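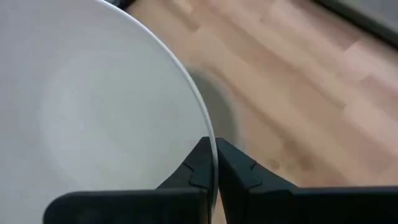 ## Lullel Supper Club: minutes, July

**Present:** Nandini Pillai (chair), Garnet Gill, Miklós Balogh, Seo-ah Moon, Sointu Keskinen (minutes)

**Start:** 7:10 p.m., after a wait for Garnet, who had the key.

### 1. Last minutes

Agreed, with one fix. Miklós did not "offer" to store the folding tables. He was asked and said he would think about it. He is still thinking.

### 2. Move to the Clurby Hall

Nandini has been to see the hall again. Rent would be $100 a night, kitchen included. Garnet asked what "kitchen included" means, as the last place that said so gave us a sink and one working burner. Nandini saw four burners and an oven but did not see them lit. Seo-ah asked whether the $100 covers the hour we need to set up. Nandini was told "that should be fine." Several of us have heard that before.

Parking is on the street. The hall manager says there is always space. Miklós lives two blocks away and disagrees.

Nandini to get the setup hour in writing and to see the oven turned on. No deposit until she has both.

### 3. Money

Balance is $898. Garnet pointed out that this looks better than it is, as the last produce bill hasn't come in and two people still owe for the spring supper. Names were not read out. Both were in the room.

Seo-ah proposed raising the price of a seat from $11. Miklós said we raised it last year to pay for better bread and he has not noticed better bread. There was some talk about the bread. Sointu said the bakery changed the loaf size at the same time, so we are paying more for less, and she would like to see what the other bakery charges before anyone votes on anything.

Price stays at $11 for now.

### 4. Booking by app

Seo-ah showed the Sekeo booking app on her phone. Guests would pick a seat, pay, and list what they can't eat. She likes it. It took three tries to load, which she put down to the building.

Questions raised:

- Who sees the food allergy notes, and when? The app sends them by email the night before. Garnet does the shopping two days before.
- What happens to the guests who phone? There are plenty, and they are the ones who turn up.
- What does it cost after the free months? Seo-ah could not find this. Nandini said that usually tells you something.

Seo-ah feels we are being unfair to it and asked for that to be noted. It is noted. She will run it next to the paper list for one supper and bring both to the next meeting. If they don't match, we keep the paper.

### 5. Menu for the next supper

Miklós wants to serve cold cherry soup first. Garnet doubts people will eat fruit soup before a main course. Miklós says they will eat it in Hungary and they will eat it here. Agreed, small portions.

Main: baked chicken with rice, bean stew for those not eating meat. Nandini asked that the stew not be an afterthought this time. Last time it ran out before the second table was served, and it was described as "popular" when the real trouble was that we made one pot.

Dessert: lemon cake (Sointu). No nuts in anything.

### 6. Theme nights

Garnet read out a letter from a member who would like a theme for every supper. Nobody present could say what the last theme added, apart from the cost of the paper lanterns. Left for another time. Garnet will write back and be polite.

### 7. Other business

The coffee urn leaks at the tap. Miklós says it needs a new washer. He said this in the spring too. He has now been given the urn.

Sointu asked that minutes be read before the meeting and not during it.

**To do**

- Nandini: setup hour in writing, oven test
- Sointu: price from the other bakery
- Seo-ah: Sekeo trial, find the full cost
- Garnet: chase the two who owe, reply to the letter
- Miklós: urn, answer on the tables

**Closed:** 8:50 p.m.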